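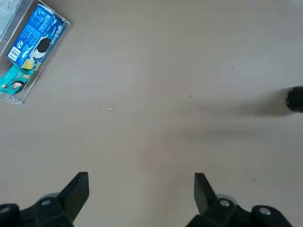
夕方になると照明を足しても紙の文字が読みにくく、机の色を替えてからのほうがかえって楽になった、とある利用者は回答している。

第2章　机上面の明るさと反射

この回答は、ケンドネス市の共同事務所で行われた聞き取りに寄せられたものである。照明器具の数や出力を論じる前に、光を受ける面の性質を理解しておく必要がある。本章では、室内で最も長く視線が向けられる水平面、すなわち机上面を取り上げ、照度、反射率、輝度の関係を整理する。

2.1　照度と輝度の区別

照度は、ある面に入射する光束をその面積で除した量であり、単位にはルクスを用いる。これに対して輝度は、面から特定の方向へ向かう光の強さを、その方向から見た面積で除した量である。人が「明るい」と感じる度合いは主に輝度に対応する。同じ照度を与えた場合でも、淡色の天板と濃色の天板では輝度が異なり、机上に置いた用紙との対比も変化する。

完全拡散面とみなせる天板では、輝度は照度と反射率の積を円周率で除して求められる。実際の天板はこの仮定から多少外れるが、設計の初期段階では十分に実用的である。計算例は巻末の203ページに掲げた。 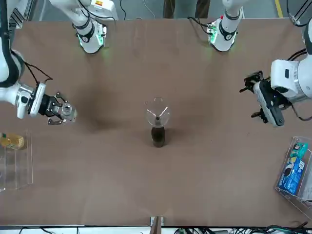
2.2　木質の天板と艶

木質の天板は、樹種、着色、塗装によって反射の性質が大きく変わる。褐色系の仕上げは反射率が低く、白い用紙との輝度差が大きくなりやすい。一方、艶の強い塗装では、反射率が低くても光源の像が映り込むことがある。この映り込みを反射グレアと呼ぶ。

アーケル校舎の改修計画では、既存の机を残したまま塗装を艶消しに改め、照明器具の配置は変更しなかった。改修後の調査では、窓側の席に対する不満が減少した一方、天板の汚れが目立つという意見が新たに寄せられた。清掃方法を含めた検討については第5章で扱う。

隣接する面の色にも注意を要する。濃色の机と白い作業台が並ぶ室では、視線の移動に伴って目の順応が繰り返される。床の反射率も、天井面を介して机上面の照度に影響を及ぼす。
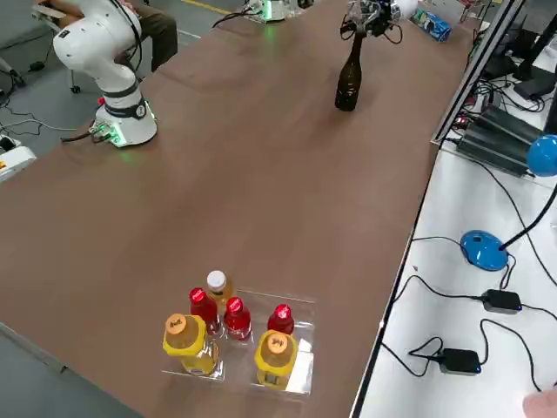 2.3　測定の準備

本節の実習では、ロマニウク式の記録用紙を使用する。測定時間は60分とし、次の手順に従うこと。

1　測定する机を決め、天板を均等な格子に区分する。
2　照明を点灯し、光束が安定するまで待つ。
3　照度計の受光部を天板に水平に置き、測定者の影が落ちない位置から値を読む。
4　天板の色、艶の程度、隣接する面の色を記録用紙に記入する。

昼光の影響を除く場合は、日没後に測定するか、遮光幕を閉じて行う。ブロストゥラ図書館における測定値は章末の表に示した。各自の結果と比較し、差が生じた要因を天板の仕上げと照明の配置の両面から考察しなさい。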